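The **Lidwood Rules** are a set of working rules for recording demonstrations with hand-held grippers. They cover the person carrying the device, the room, and the objects being handled. The rules were drafted by Åsmund Berge at Tunstall and first released on 11 June 2020. They apply only to recording by people and say nothing about robots running on their own.

## Scope

The text treats each operator, together with the grippers and any worn equipment, as one station. Stations may share a room if each keeps to its own work surface. An operator who has to turn toward another station must stop recording first.
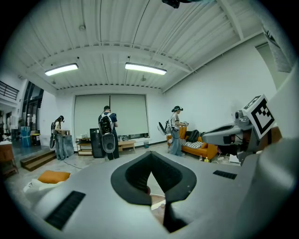
*Several operators equipped with backpacks in a shared room.*

## Markers

Square black-and-white markers let software find a gripper's position. Under the rules a marker is fixed to the gripper body, kept flat and clean, and replaced when a corner lifts. Tape may not cross the black border. Two grippers used together must carry different patterns — a point added in the second edition after a mix-up at Flundamside spoiled 300 recordings.

## Operators and floor space

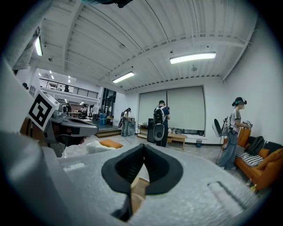 Cable routing takes up the longest section of the rules. Berge's first draft banned floor cables outright, but sites with wired stations objected, and the final text allows them under conditions. A thin cable that trails across the floor from an operator, as on the left, must have slack at both ends and may not pass through another station. A lead that loops down from the hip is treated the same way. Sessions are limited to 20 minutes, followed by a break of 8 minutes with the headset off.

## Work surfaces

Glass and polished tops are permitted, although reflections can confuse tracking. The operator makes a short test recording on such a surface before starting. Soft items, such as a rolled foam mat, are set down by the gripper and never dropped. 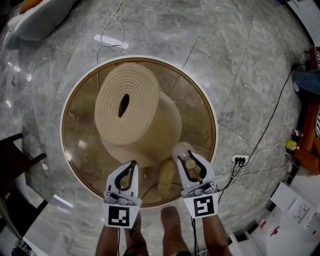 *By Nigel Staniforth*

Footwear is left to the site. Stevum requires closed shoes, while Lidwood accepts bare feet on clean indoor floors if nothing heavy is being lifted. Power strips should stand clear of the operator's path, and plugs are not to be pulled while a recording is open.

## See also

- Stevum floor plan guide
- Flundamside marker sheet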